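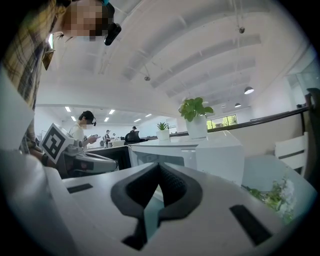
From: Armindo Lobo
To: the sourdough and home baking list
Subject: Re: rye starter gone flat, and the Forkora flour question

Hi all,

Sorry for the slow answer, Kheri, I had family staying and the kitchen wasn't really mine for a couple of weeks. I read your message standing up with a plate in my hand and meant to write back that same night. Anyway!

Kheri Shemweta wrote:

> My rye starter used to double by lunchtime and since the start of April
> it barely moves. Smells fine, kind of apples and vinegar. I feed it once
> a day, equal weights flour and water, and I switched to the Forkora
> dark rye because the co-op stopped carrying the Chege. Kitchen is maybe
> 66 in the morning. Is it the flour? Also, does anyone still have
> Moataz's recipe for the seeded loaf, the one with the soaked crusts?
> I've lost my printout.

I'd bet on the flour a little and the feeding a lot. The Forkora soaks up way more water than the Chege did, at least the bags I've had. At equal weights mine comes out like spackle, and a stiff rye starter will climb so slowly that you give up and go to bed before it gets anywhere. Try 50 grams of flour to 60 of water and see what you think. I'd also go to two feedings a day for four or five days and throw out more than feels decent. I keep about a tablespoon of the old stuff, no more than that. When I was keeping half the jar it always smelled of vinegar and never did much, same as yours.

66 is on the cool side too. I put mine on top of the fridge, toward the back, and when we had that cold snap I had it in the oven with just the light on (put a note on the door, please, I have baked a starter, jar and all, and the smell stays in there until summer).

If none of that helps I can mail you some of mine dried. I smear it on parchment, leave it out overnight, then crumble it into an envelope. Demetrius got some from me that way last year and I think he's still using it? Demetrius, speak up if you killed it, I won't be mad.

Now the seeded loaf. I have Moataz's recipe but it's the big version he made for the street fair, 3000 grams of dough, and I've only ever cut it down to one pan. My scribbles say, for a regular loaf tin:

300 g rye flour
150 g bread flour
120 g stale rye crusts, soaked overnight in 200 g hot water, squeezed out and mashed
80 g sunflower seeds, toasted
40 g flax seeds
200 g ripe starter
260 g water, hold back a splash
11 g salt

Mix it all with a wet hand, pack it in the tin, smooth the top. Mine takes three hours or so before I see little pinholes. Then 450 for fifteen minutes and 375 for another fifty. Leave it alone till the next day. I mean it, it's gummy if you cut it warm, and I say that as a person who cuts it warm every time.

I don't remember if the molasses was his or something I put in later. I've written "1 T molasses??" in the margin in a different pen. Moataz, are you still reading these? Kimutai says his copy has caraway in it and no molasses at all, so now I don't trust either of us.

One more thing on the co-op. I asked about the Chege and the guy said they can special order it if enough of us go in on it, but it only comes in the 50 pound sacks. I could take half of one. I've got two lidded buckets and a dry closet. Anyone want to split the rest? Write me off list so we don't clog this up.

And does anybody have opinions on the Ilum tins, the long narrow ones with the lid? My old one has started to rust at the corners and I'm tired of scraping it.

Armindo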